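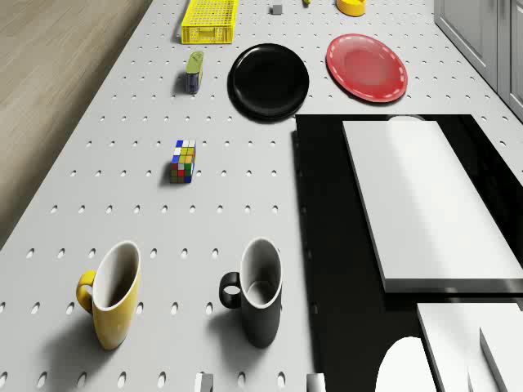
My sister-in-law Maham called me in August to ask if she should hold off on replacing her dishwasher because "the robots are coming anyway." I laughed, and then I realized I'd been reading about this stuff on and off for a year and still couldn't give her a straight answer. So I went and spent a couple of weeks of evenings on it, plus one long lunch with my old coworker Talha Qureshi, who now works on arm software at a small outfit called Dogar. What follows is what I told her, more or less, with some extra grumbling.

First thing. When people say "household chores" they usually picture a tidy humanoid with a vacuum. Talha pictures a mug. He spends an embarrassing amount of his week on mugs! You and I grab one by the handle, or around the middle, or from the top with two fingers if our hands are full, and we never think about it. A machine has to pick one of those and commit. Then there's a second mug close by, and the handle points the wrong way, and now you have a whole meeting about it.

Plates are worse. A plate lying flat on a table gives a gripper next to nothing to hold, so you either pinch the rim and tip it up or slide it to the edge of something first. My grandmother slid plates to the edge of the counter her whole life and I had no idea she was doing advanced manipulation.

A lot of the practice happens in simulation now, which makes sense to me. You can drop a thousand virtual bananas and there's no mess to clean up. Ghazala Sial, who runs the training side at Dogar, told me they ran 550 attempts at one clearing-the-table job overnight and came in to find that 58 of them had gone fine start to finish. She was delighted! I would have gone home and lain on the floor. But she said the month before it had been 6, so okay, I get the delight. 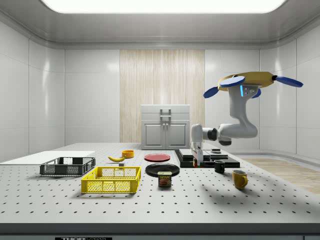 The part I found most interesting is how much the small stuff matters. Cans are pretty friendly, crates are very friendly (big opening, you can be sloppy and still get the thing in), and anything little and square is fine as long as the fingers come straight down on it. Put the same little thing right up against something tall and the arm has to think about its elbow. Talha says most of his bad days are elbow days.

Then there's the gap between the simulated kitchen and your kitchen. Mine has a drawer that only opens if you lift it a bit. Maham's husband Mudassar keeps rubber bands on the cupboard knobs for reasons of his own. I asked Talha what an arm would do with a knob like that and he just put his fork down and looked at me.

Shop floors are further along, and I think folks at home underrate why. My neighbor Jawad Khokhar works at a packing place that put in a system called Stusto last spring. It does one thing, moving parts from a tray into a crate, and he says it's good at it. The trays come in the same way every time and the light never changes. He still gets called over when a part lands on its side, and he reckons he spends 60 minutes a shift on that kind of rescue work. He used to spend the whole shift on the packing, so he's happy enough.

So, my answer to Maham. Sorting things into bins in a fixed spot, yes, today, if you have factory money. Clearing a table after dinner in a house with kids, slowly, with someone standing by, and I wouldn't hand over the good plates. Unloading the dishwasher and putting it all away where it belongs - I'd love to be wrong, but I wouldn't plan a kitchen around it.

She bought the dishwasher. It's the quiet kind, and the top rack moves up and down, and she has called me twice since to talk about the top rack.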